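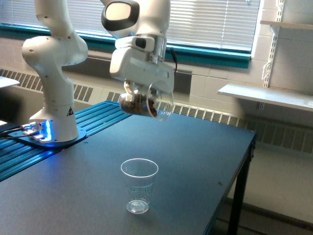 7 Jan 2025

Bench notes, granular fillings, continued from the December pages.

Moved on to the clear cups today. The opaque ones are fine for weighing, but you can't see where the material sits when the cup goes over, and that is the part I want. Dark table kept, as the brown mix shows up well enough against it and I didn't want to change two things at once.

Cups are from the Trurau sleeve, second shelf, left of the sink. Mix is the Rorness batch, sieved before the holidays and kept in the lidded tub. Target fill 100 g per cup.

Fill, tip, hold, look at the slope, then go on to the pour. Poured into the steel tray, tray on the small balance, balance zeroed each time.

Notes as I went:

- At 100 g the mix stays back against the low wall for longer than I had guessed. It then goes in one slump and the last bit trickles. The December sheet has this as "even flow", which is wrong for this filling. I've put a pencil line through it and initialled.
- Fines collect on the inside of the cup and don't come out with the rest. Tapping gets most of them. Tapping is not in the method, so for the runs that count I left them in and weighed the cup afterwards.
- Bigger pieces ride on top after the cup has been carried across the room. Stir with the long spoon before each tip, or fill at the table.
- The thin cups give when held near the rim. If the mouth goes oval the pour drifts to one side and misses the tray. Two cups creased and binned. Don't reuse a creased one, the crease catches the pieces.
- Static is bad with the heating on. Wiping the cup with a damp cloth and letting it dry helped a bit.

Tub weighed 327 g at the start of the afternoon and 228 g after I took out the first fill, so one gram short of target. I'd written 100 on the cup before checking. Corrected on the sheet, not on the cup, so ignore the marker pen.

Lutfa Ekanayake came by and asked whether the Mridha mix would do the same. I think it will go sooner, being rounder, but we haven't any sieved. She is going to look for the other tub in the dry store. If it's the one with the split lid, throw it out, it was damp in the autumn.

To do:

- Order more cups, the stiffer sort if Celtutard still list them
- Sieve Mridha
- Redo the 100 g fill with a proper 100 g
- New label for the Rorness tub, the old one has rubbed off
- Sweep under the table, there are bits by the back legs

Write-up isn't wanted until March, but the tipping table should be redrawn before then with a separate column for what stays in the cup.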